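The Tellus and the Nondari Mill Trade
Project report, local history option
Group members: Intan Lau, Fikri Ginting, Eero Hirvonen
Supervisor: Sorcha Ní Chonaill

Our project looks at a small cargo steamer, the Tellus, and the work she did for the Liltex mill at Nondari in the years between the two world wars.

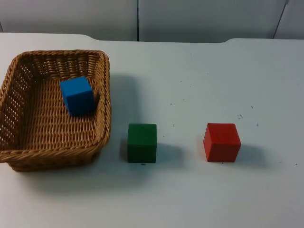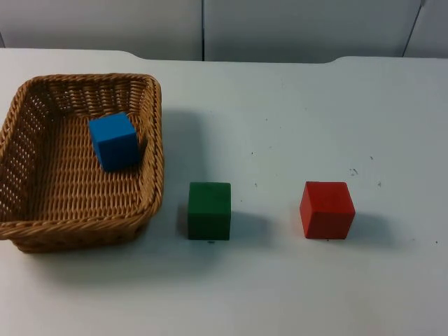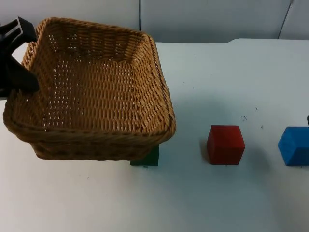
Student Projects / History

1. Background

The Tellus was a coastal steamer of 495 tons. She was bought secondhand by the Lubis shipping company, which had an office on the harbor street and owned two other vessels of about the same size. Her main work was bringing raw cotton up the coast to Nondari and taking finished cloth back to the larger port to the south. The cloth came from the Liltex mill, which employed 200 people at its busiest.

The railroad reached Nondari late, and the road over the hills was poor in winter. For most of the period we studied, nearly everything the mill used came in by sea. When the Tellus was laid up for repairs the mill sometimes went on short time. We had expected to find the opposite, that the mill kept enough cotton in store to last through a gap in deliveries.

2. Sources

We used three kinds of source. The first was the harbor dues book, which lists arrivals and departures and the charge paid by each ship. The second was a set of letters between Lubis and the mill manager. The third was an interview with Saodah Tarigan, whose grandfather was a fireman on the Tellus. She let us copy his discharge book and a page of notes he wrote after he retired.

The dues book has water damage and one whole winter can't be read. The letters are mostly from the Lubis side, so we often know what the company asked for but not what the mill answered. Eero made a spreadsheet of the arrivals, and Intan and Fikri read the letters.

3. Findings

In an ordinary year the Tellus brought in roughly 2000 bales. The busiest month was usually November, when the mill was building up stock before the weather turned. The slowest was February. There are weeks in February with no entries for any ship.

The letters show a long argument over who should pay when cotton arrived wet. Lubis said the bales were already damp when they were loaded. The mill manager said the hatch covers leaked and held back part of the freight money. The matter comes up again and again for four years and then stops. We did not find a settlement – the letters just go on to other things, mainly coal.

The grandfather's notes don't mention the cotton at all. He wrote about the heat in the stokehold and about a cook he disliked. He also says the crew unloaded cargo themselves when the dock men were busy, and were paid extra for it. We could not check this against the company letters.

4. The end of the service

Once the railroad opened, the number of calls fell quickly. Lubis offered the mill a lower rate and was turned down. The Tellus made a few more trips with timber and was then sold. We have not traced her after the sale. Her name may have been changed by the new owner.

5. Problems and further work

We spent too long on the dues book at the start and had to rush the letters. Some are in a hand that none of us could read well, and we left those out. Anyone continuing this project should start with the mill wage books, which we were told still exist but did not see.

The spreadsheet and our transcripts are held with the department copy of this report.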